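From: Catríona Phelan
To: deals list
Subject: Re: Plumano hoodie codes, do they stack?

Tadeo Barrientos wrote:
> Has anyone gotten the Plumano code to work on the kids' hoodies?
> I put two in the cart and it took the clearance price but then
> dropped the code at checkout. Lendden has the same ones for $17
> but wants $6 shipping.

Tadeo, the code works, but you have to be signed in before you add anything. If you add first and sign in later, the cart keeps the clearance price and throws out the code. Empty it and start over.
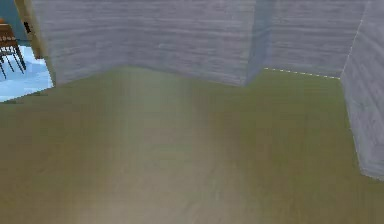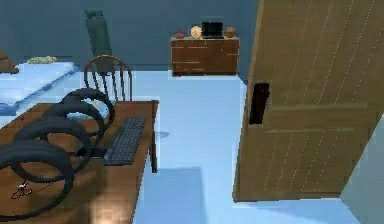 Deals List Digest, Issue 49

Shipping is free at Plumano if you pick up in the store. Mine was ready on Tuesday, one day after I ordered. The adult sizes are not part of the sale, even though they show up on the same page. Osvaldo Brandão paid full price for one that way and had to take it back.

On Lendden, the $6 is per order, so it only makes sense if you are buying several. They do let you return by mail, but they keep $5 out of the refund.

Fagundes had T-shirts from the same line in February and I expect they will mark them down again once the spring stock is in. I would wait on those. The sizes run small, so go up one if you are buying for a kid who is still growing.

Catríona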